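The drying cabinets at Stovholm

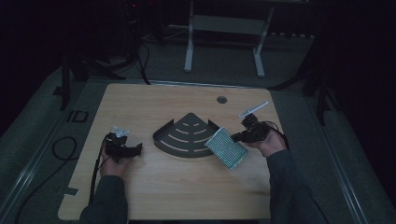
Leidy Huanca has kept the shared laundry at the Stovholm housing co-operative running for 14 years, and she starts with the drying cabinets. Most residents ask her about the washers. The cabinets, she says, take up more of her time.

There are two of them, built by Mamani and installed when the building went up. Each is a tall steel box with hanging rails, a fan at the top and a heating element behind a perforated panel. Warm air goes in low and leaves through a duct to the roof. Neither has a moisture sensor. The user sets a timer, the fan and element come on together, and both stop when the timer reaches zero.

"A tumble dryer moves the clothes through the air," Huanca says. "A cabinet moves the air through the clothes. If you pack the rails tight, there's no path for it, and you can run the thing all night and still have damp armpits."

Her rule is a hand's width between garments. It is printed on a card inside each door, along with the time settings. Shirts and sheets get the short cycle. Jeans, towels and anything with a lining get the long one. Wool goes in with the heat switched off and the fan left running.

Wilson Ayala, the electrician who services the cabinets, was there for the second half of our conversation. He has worked on Mamani equipment since his apprenticeship and keeps a shelf of salvaged parts at his workshop in Celby. The original thermostats are no longer made.

"It's a bimetal disc, nothing clever," Ayala says. "It opens when the outlet air gets too warm and closes again when it cools. The contacts pit after a while. Then it either sticks open and you've got a cold cabinet, or it sticks closed and the cut-out has to do the work."

The cut-out is a separate device, mounted higher up and reset by hand. Ayala tests it at every visit. In January he found the one in the left cabinet had tripped, and traced the fault to the duct. Lint had built up at the second elbow until the fan could barely push past it. The element was fine.

He and Huanca took the duct apart in the stairwell. The run had been done in flexible hose at some point, with a sag where it crossed the ceiling, and water had collected in the low spot. They replaced that length with rigid pipe, pitched slightly back toward the cabinet, and fitted an access hatch at the elbow. The parts and Ayala's labour came to $2,968, which the board paid from the maintenance reserve.

Was it worth keeping the old machines? Huanca had asked for a quote on a replacement pair, a heat pump model from Furkness. The new cabinets would draw far less power, but they are deeper than the old ones, and the laundry door would no longer open fully.

"I measured it three times," she says. "We'd have to move the door or lose the folding bench. People use the folding bench."

Ayala is neutral on the question. He likes the heat pump units and has put in several, but he points out that they have a filter in front of the evaporator that has to be rinsed, and that in a shared room the rinsing tends to be left to the next person. The Mamani cabinets have one coarse screen. It lifts out and can be brushed clean over a bin.

The other subject that comes up is humidity. Stovholm's laundry is half below ground, with one window. When both cabinets and the washers are going, make-up air has to come from somewhere, and for years it came under the door from the bicycle room. Huanca noticed rust on the bicycle racks before she connected the two.

"The fans were pulling on the whole basement," she says. "Shut the window and the door would whistle."

A wall vent with a backdraft damper now supplies the room. Ayala sized it from the rated flow of both fans together, then added an allowance for the grille. Huanca would have liked it on the other wall, away from the sink, but that wall is load-bearing — the drilling alone would have doubled the price.

Bookings are still done on paper. Each household has a numbered peg and a sheet ruled into blocks, and a cabinet goes with the washer beside it. The cabinet slot runs 20 minutes past the washer slot, so that the next household can load while the last one is unhooking.

"There was a proposal for an app," Huanca says. "I'm not against it. I asked what happens when the power's off, and they said they'd get back to me."

Ayala's next visit is due before the cold weather. He plans to change the fan bearings on the right-hand cabinet, which have started to hum on start-up, and to swap its door seal for silicone. Huanca has already ordered the seal by the metre.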